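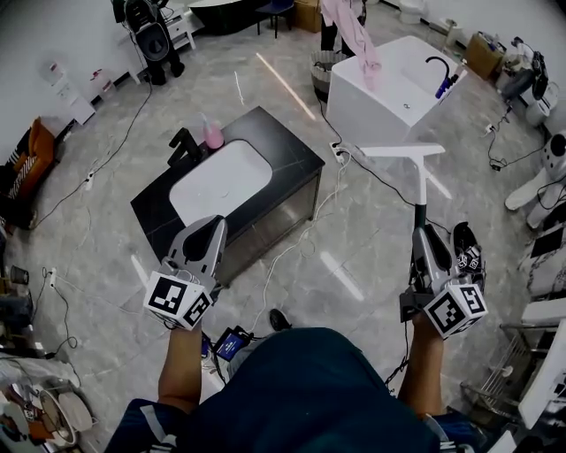

Good Practice Rules for Collecting Hand-Held Gripper Demonstrations in Bathroom Settings

Project report, final version
8 August 2026

1. Background

The Stinanis project collects demonstrations of household cleaning tasks, performed by a person holding one gripper in each hand. The position of each gripper is recovered from printed markers on cubes fixed to it. The recordings are used to train a two-armed robot, which is outside the scope of this report.

When our group joined in November there were no written rules for the work. Operators had learned from each other, and practice had drifted. We were asked to write a short set of rules, apply them to existing recordings and report which ones were hard to follow.

2. Sources

We read the general safety requirements for personal care robots (ISO 13482) and for collaborative operation of industrial robots. Neither deals with a person carrying the end effector by hand. What we took from them is the order of work: identify the hazard, remove it if possible, and only then rely on instructions. The university's rules on electrical leads and on recording people applied without change.

3. The rules

Rule 1. Marker faces are kept clean and flat. A cube with a lifted corner or a scratched square is replaced before the session, and the gripper is calibrated again.

Rule 2. Both grippers stay in view of the head camera from the start of a recording to the end. A task that needs one hand behind the body is redesigned or dropped.

Rule 3. Tools with a long handle, such as a squeegee, are gripped on the handle only. The operator checks the grip before recording starts.

Rule 4. Cables are routed along walls. Where a cable has to cross the working area it is taped down for its full length. Power strips are kept away from any basin or tub used in the task, and no water is used while a strip is on the floor.

Rule 5. Any other person in the room has given written consent and stands outside the working area.

Rule 6. Polished floors and mirrors are noted in the session log together with the lighting. Glare can be mistaken for a marker edge.

Rule 7. An operator works for no more than one hour without a break.

4. Method

The archive held 3,096 recordings. We drew 700 at random and set aside those without a complete session log, leaving 600. Each was checked by two students working separately. Disagreements were settled by watching the recording again with the log open. Rules 1 and 7 were checked from the logs alone.

5. Findings

Rule 4 was broken most often. Operators treated cables as part of the room and stopped seeing them. Rule 2 came second, mostly in tasks with a reach into a cabinet. Rule 3 was rarely broken, but our wording does not cover tools with no clear handle, such as a sponge or a cloth.

Rule 5 was difficult to judge. In 8 recordings only the legs or an arm of a second person could be seen, and the log did not say who it was. We counted these as failures.

Checking software from Ploster was tried for Rule 2. It flagged lost markers reliably but could not tell a hidden gripper from a marker washed out by glare, so every flag still needed a manual check.

6. Changes made

The session log now has a line for every person present and a tick box for cable routing. The Fotness checklist, used by the lab for its fixed arms, has been extended with Rules 1 to 3. Rule 4 was reworded after the review - the first version said "where practical", and operators read this as optional.

7. Open points

The one-hour limit in Rule 7 is a judgement and was not tested. Gripper weight differs between the two models in use, and the heavier Çetinkaya model may need a shorter limit. Rule 3 needs a second clause for soft items before the next collection period.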